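Spent my lunch hour reading the new Trandby report on permafrost, so now you all get a thread about permafrost. Sorry. 1/7

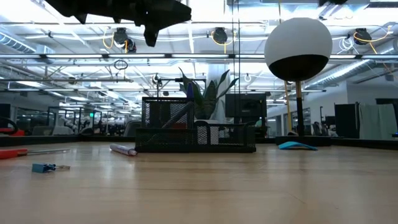
The short version: the ground up north is full of old dead plants, it used to stay frozen, and it is getting worse at that. 2/7

They drilled 1026 boreholes for this. I get tired hanging a shelf. Most of the holes went in after 2000, so the early part of the record is thin, and the authors say so on page 5, in the tone of people who have been yelled at by reviewers. 3/7

My favorite word in the whole thing is "talik." It's a patch of ground that stays thawed all year inside the frozen stuff. Sounds like a mid-priced sofa. Is bad news for your road. 4/7

The Bisht model has the top layer thawing slowly and politely from above. The boreholes near Zutden disagree. When there's a lot of ice in the soil, the ground slumps, a pond forms, and the pond gets to work on whatever is underneath. 5/7

Somebody will reply that thawed ground grows more plants and plants eat carbon. Yes, they do. There's a whole chapter on it. The plants are trying their best and they are losing. 6/7

Next update is due in April, when the Carnetti sensors get read out, assuming they haven't fallen in a pond. Going back to my actual job now. 7/7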